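Handout 4: Automation at the workplace

Opening a drawer is a common tidying task. At Jesmont it was logged 1,984 times before staff duties changed.

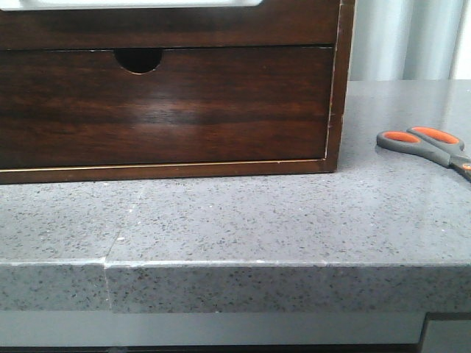
Fig. 1. Drawer front with finger notch; scissors at right.

Twelve clerks moved from fetching to checking. Note the effect on breaks and pay grade.
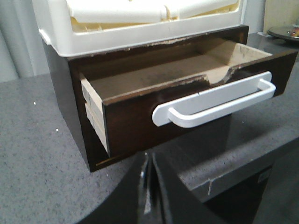

Notes by Orsolya Lengyel

A gripper needs clearance at the handle. Staff now report worn fittings.

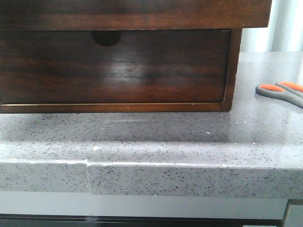 Fig. 3. Drawer closed, counter in front.

Reading for November: Rácz, sections 2 and 3.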